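3. How people handle their glasses when they clean them

3.1 Why I ended up looking at hands

I came to this topic sideways. The original plan for the Rakbridge study was to look at cleaning products – which sprays people buy, which cloths they like, how long a bottle lasts – and I had a nice tidy questionnaire ready to go. Then I read the first batch of answers and found that people had written paragraphs, whole paragraphs, about how they hold their glasses. One person wrote that she had bent the same hinge 4 times and blamed the cloth. Another said he cleaned his "the wrong way, on my shirt, with one hand, while walking." I couldn't leave that alone, so this section is about holding, and the products have been moved to Section 5.

We had 583 usable questionnaires in the end, plus a much smaller set of home diaries that people filled in over two weeks in February. I lean on the diaries more than a careful person might. They're messy and they skip days, but people wrote them at the table with the glasses right there, and you can tell.

3.2 The grips

I sorted what people told us into two families, and I've kept the names as plain as I could. In a one-sided hold, one hand has the glasses by a temple arm or by one rim and the other hand does the wiping. In a two-sided hold, each hand has one side of the front, close to the hinge, and the lenses are up where you can see them. Figure 1 shows a two-sided hold with a full-rim pair over an open case.

Almost all the wiping people described was one-sided, for the obvious reason that you need a hand for the cloth. The two-sided hold belongs to a different moment. People do it when they want to look. They bring the glasses up, tilt them a little and try to catch the light on the lens, and whatever they find there decides if the cloth comes out again. I had been treating this as a pause between real steps, and I now think that was a mistake on my part. In the diaries it gets more words than the wiping does!
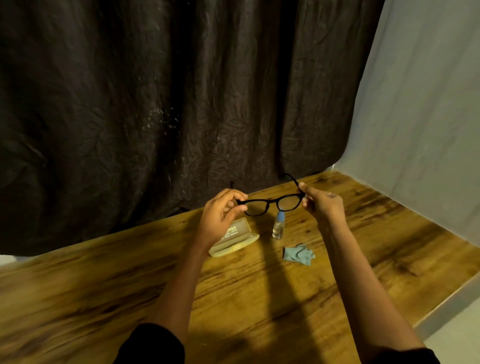 The looking also goes differently depending on what's behind the lens. Several diary writers said they turn toward a window, and several others said a window is hopeless and they want something dark back there so the smears stand out. I tried both at my own kitchen table and I'm with the second group, although my lenses are scratched enough that I probably shouldn't be the judge. One writer said she holds hers over the tabletop and checks if the grain of the wood looks fuzzy through them. I've started doing this too (it works better than I expected, at least on a table with some grain to it).

Figure 1. A two-sided hold: one hand near each hinge, temple arms open, a hard case lying open on the table below.

3.3 What the case is doing

Most of our questions treated the case as storage. You take the glasses out, you put them back, done. The diaries made me less sure. People use an open case as a place to aim for. They do the whole job right over it or right next to it, so that if something slips it drops onto a lining and not onto tile, and a few of them said so in nearly those words. Others keep the cloth in the lid. One keeps a spare screw in there, taped down, and has never once needed it.

Soft pouches came off badly in the written comments. You can't open one with a hand full of glasses, and it won't stay open if you set it down. Hard cases got complaints too, mostly about the snap ("it bites") and about how much room they take up in a bag. We gave out the same two cases to every diary household, the Fairclough hard shell and the Trotex pouch, and asked them to swap after one week. Plenty of people swapped back early. I've left those households in, with a note in the tables, as taking them out would have meant throwing away the ones with the strongest opinions.

3.4 The bottle and where it lives

Spray bottles stay out. I don't have a fancier way to put it. Small ones sit on the table or the bathroom shelf, and the diaries hardly ever mention putting them away. The households that used the Stastent pump bottle wrote that it tipped over easily when it was nearly empty, and 6 of them had moved it up against a wall or behind a fruit bowl by the end of the two weeks. Where the bottle stands seems to pull everything else along with it: the case gets opened next to the bottle, the cloth gets dropped next to the case, and pretty soon there's a glasses corner on a table that was supposed to be for eating.

I should say that the questionnaire missed this completely. We asked "Where do you usually clean your glasses?" and gave people a list of rooms. The room turns out to be the least interesting part of the answer, and if I were writing it again I'd ask them to draw the tabletop.

3.5 A note on hinges

People with one-sided holds reported more loose hinges, but please don't take that too far. They also reported older glasses, and older glasses have looser hinges whatever you do with them. The diaries can't separate the two and neither can I. What I can say is that many writers worry about the hinge more than the lens, and that some of them changed their grip during the two weeks just from having to write it down. I come back to that problem in Section 6, where I compare the first diary entries with the last ones.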